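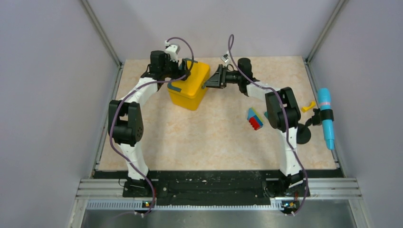

Household and Shop Chores Working Group
Minutes, July meeting, Clenberg workshop, 4:15 p.m.

Chair: Graciela Quezada
Minutes: Dardo Domínguez
Also present: two from Pultik, one from Nirine by phone. Apologies from Insaurralde.

1. Minutes of the last meeting

Approved with one correction. Under item 4, "folding" should read "folding and stacking." The Nirine figures were for both together.

2. What we are trying to answer

Graciela restated the question for the Pultik people, who are new. The group was asked to say which small chores in a house or on a shop floor a two-arm setup can be left to do without a person standing by. The answer goes into the fall report. She wants a plain yes, no or not yet for each chore on the list, with the trial numbers next to it. She does not want videos in place of numbers.

3. Boxes with lids

Discussion of the first aid box job: open the box, take things out or put them back, close it. Dardo said it was chosen for the list because every shop has a box like it and it is usually left in a mess.

The total so far is 1000 trials of the lid alone, opening and closing counted as one trial. 522 were finished with no help from a person. Pultik asked what counts as help. Answer: any touch to the box, the arms or the table after the start, including nudging the box straight. Pultik count a nudge as a pass in their own work and think our number looks low next to theirs for that reason. Agreed to keep our rule and say so in the report.

Most of the failed trials were on closing. Both latches have to go down, and the box tends to turn when one side is pushed before the other. Using one arm to hold and the other to press has been better than pressing with both. Graciela asked whether a heavier box would do as well. Dardo thought so but has not tried it.

Status for the report: opening, yes. Closing, not yet.

4. Small and thin items

This took up most of the meeting. Packets, wrappers and anything else soft and flat are still the hard part of every tidying job. A pair of scissors has a handle and keeps its shape. Thin plastic does neither, and once it is crumpled it looks different each time it is picked up. 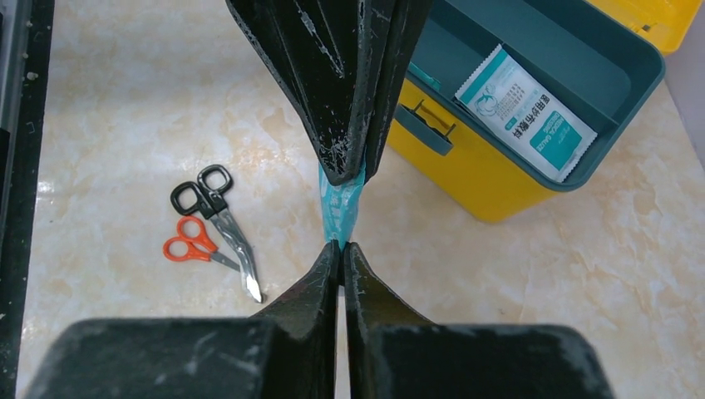 Nirine said by phone that they gave up on film and thin bags for the kitchen list and moved to cartons and jars. Graciela does not want to do the same. Her point was that a person clearing a bench picks up the scraps without thinking about it, and if the machine leaves the scraps then somebody still has to clear the bench.

Dardo reported 311 trials with light plastic. Getting hold of it is going better than expected. Letting go of it in the right place is poor, as it clings or drops to one side. He would like to count the two separately from now on. Agreed.

Pultik asked about gauze packets and the like. Those are stiffer and have a clear edge, so they should be scored apart from loose plastic. Agreed. Dardo to split the sheet.

There was some disagreement over scissors. Nirine would leave all sharp items off the home list. Graciela said they can stay on the shop list, closed, and picked up by the handles only. Left open until Insaurralde can be asked.

Status for the report: stiff packets, not yet, but likely by fall. Loose plastic, no.

5. Speed

Short item. Pultik wanted speed in the main table. Graciela said a slow job done right still saves a person the trip, and a fast one that needs checking does not. Speed will go in the back of the report.

6. Time on the bench

1502 trials are booked across all chores before the report closes. Nirine asked for some of the lid time to go to jars. Turned down for now, to be looked at again if closing improves.

7. Actions

Dardo: split the sheet into grip and release, and packets and loose plastic.
Dardo: try the lid with a heavier box.
Graciela: write to Insaurralde about scissors.
Pultik: send their scoring rules in writing.
Nirine: send the jar list.

Meeting closed 5:40 p.m. Next meeting same place, date to be sent around by Graciela.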